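**Erdale Press: October progress report, pocket quotation series** 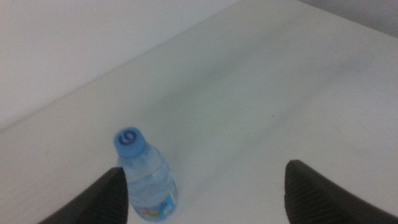 *Photo: Erdale Press*

This report covers editorial and production work on the first title in the series, a collection of short passages on work and rest drawn from the press's backlist.

**Selection.** The text is now fixed at 619 passages, arranged in seven sections. The longest section, on patience, was cut by 40 entries after the second reading. Most of these repeated material used elsewhere.

**Permissions.** Clearances are complete for all but six passages. Those six come from the Brerelo essays, where the rights reverted to the estate and the contract on file is out of date. A revised request has been sent. If no answer is received before typesetting closes, the passages will be dropped and the index adjusted.

**Design.** Golenow supplied sample pages in two trim sizes. The smaller was chosen. Attribution lines will be set flush right in italic, and source titles moved to the back matter. The colour of the cover stock is still open.

**Printing.** Garg has quoted on paperback only. The hardcover quote is outstanding, and the budget line for binding remains provisional.

**Variance.** Proofreading is over its allotment. The excess is covered by savings on illustration. No change to the total grant is requested.

**Next period.** Page proofs, index, catalogue copy.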